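What Is a Petition, and Why Do Grown-Ups Keep Asking You to Sign One?

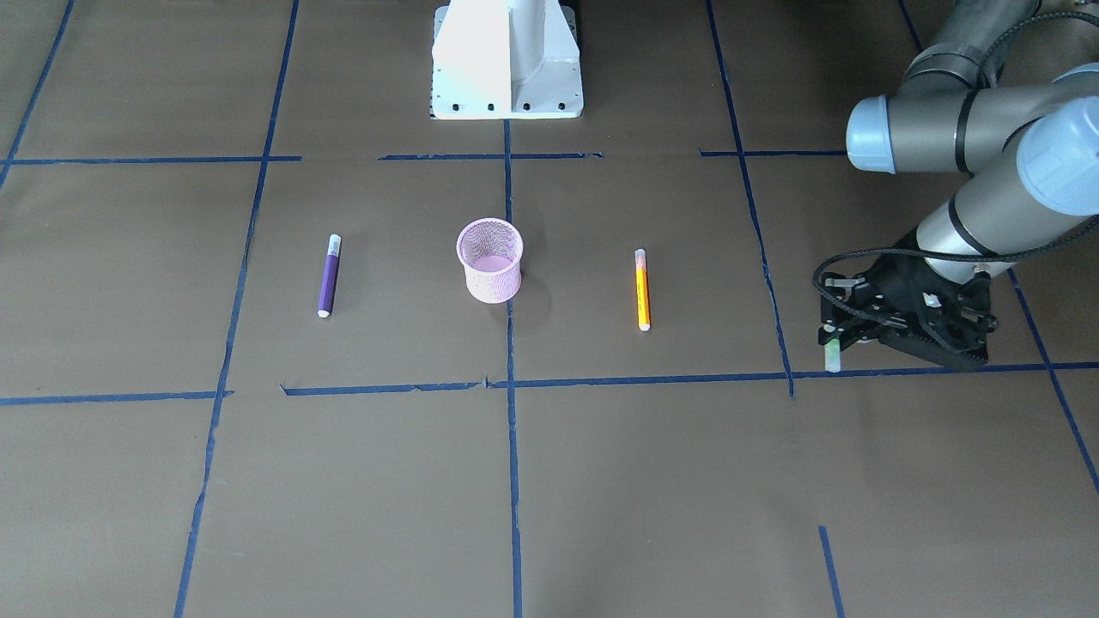 Markers, and a pink cup to keep them in.

A petition is a letter that a lot of people send at once. At the top it says what they want. Underneath are the names of everyone who agrees, some of them readable.

Say the youth club in Silarach shuts at 5 p.m. and you think 7 would be better. You could tell the town council by yourself. They would probably say "thank you, dear." If 144 of you tell them, they have to find a bigger table.

Maja Szczepańska was eleven when she asked for a girls' soccer hour at the Etanlow sports hall. Her first petition had 2 names on it, and one was her brother's, in crayon. By December she had 1,043. The girls now play every week, and her brother says it was his idea.

Want to start one? Ask for one thing only. "A ramp at the library door" is good. "A ramp, a slide and no more peas" will confuse people. Write it in a sentence your grandmother could read without her glasses. Then collect real names from real people. Cats don't count, even very political ones.

Can the council still say no? Yes, and sometimes it does. You are allowed to ask why, and you are allowed to ask again next year, when you'll be taller.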